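Section 3: Connecting Your Volov Account to the Prolleck Receiver

Before you start, have your Volov account email and password ready. The receiver must already be connected to your home network (see Section 2).

1. Press Menu on the remote and choose Sources.
2. Select Add Service, then Volov Radio & TV. A six-character code comes up on the screen.
3. On a phone or computer, sign in to your Volov account and open Devices.
4. Enter the code and select Link. The code expires after 3 minutes. If it runs out, go back to step 2.
5. Wait for the channel list to load. A full list has 1,965 stations and can take a while on a slow connection – do not unplug the receiver during this step.

Note: You can save up to 40 stations as presets. Hold a number key until you hear the tone.

Caution: Choosing Reset Sources removes every linked service and all presets. They cannot be recovered.

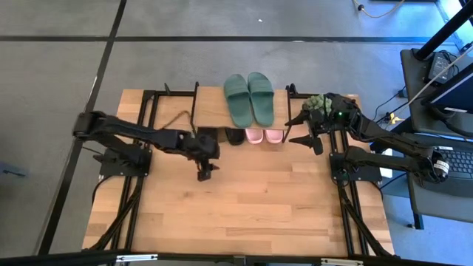 Can I use one Volov account on two receivers?

Each account can be linked to several receivers, but only one can play live channels at a time. Starting a channel on the second receiver stops the first.

Adding Okesell Podcasts

1. Go to Sources, then Add Service, then Okesell.
2. Choose Guest or Sign In. Guest mode does not keep your place in an episode.
3. Set the download limit. The factory setting is 100 episodes.

Note: Receivers bought through Rocha stores come with Okesell already installed. Start at step 2.

If a service stops playing after a software update, remove it under Sources and link it again. Presets for that service will need to be saved again.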